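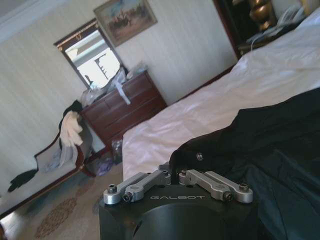 Posted by larkspur_lane
Hi all! We're spending part of November walking the old Skitoldale rail trail, and I can't settle on how to pack. My husband swears by one small bag each (he'd wear the same socks till Christmas if I let him). My trouble is always the coat. A dark one with a snap button, soft with just a bit of sheen, looks lovely at dinner and then takes up half the bag. Do you fold yours or roll it?

Posted by Sang Tạ
Roll, always! I did 177 miles out of Vavutside with everything rolled, and my good coat came out fine after a night on a hanger. Leave some give in it - too tight and you'll be looking at creases all week.
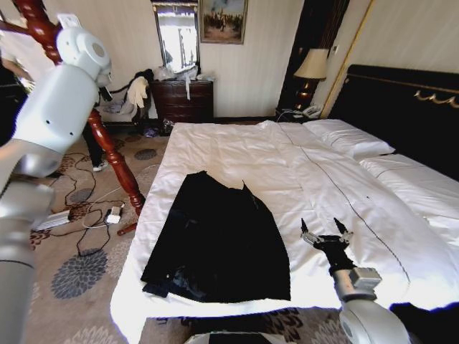 And please don't pack for every kind of weather. Three shirts will do, and the inn at Fragkou has a laundry sink that I believe has been there since 1879.

Posted by mapleandmoss
I have to disagree with Sang, kindly. Rolling is wonderful for shirts and dreadful for anything with a collar. Lay the coat out flat on the bed first, collar toward the pillows and hem toward you, the way the black one is on that white duvet, and smooth it from the middle. Then fold the sides in over a sweater.

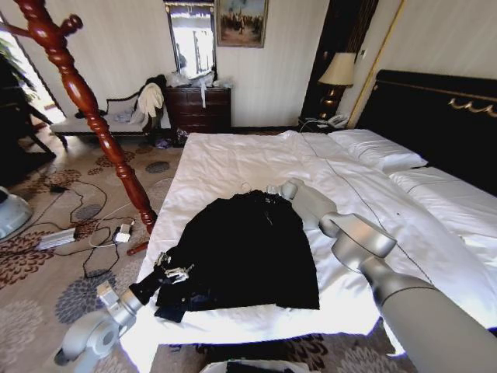 Posted by Sang Tạ
Well, I've ruined fewer collars than you'd think! But a bed does beat the floor, I'll give you that, and so does a plain cover. Black on white like that, you can find the hem and the collar without hunting for your glasses. I still say roll it afterward.
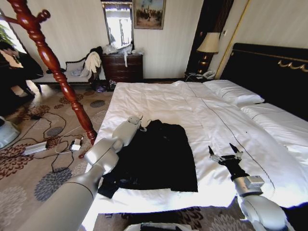

Posted by larkspur_lane
Thank you both, you dears. I'll fold going out and roll coming home, and my Cularau bag can sort out who was right.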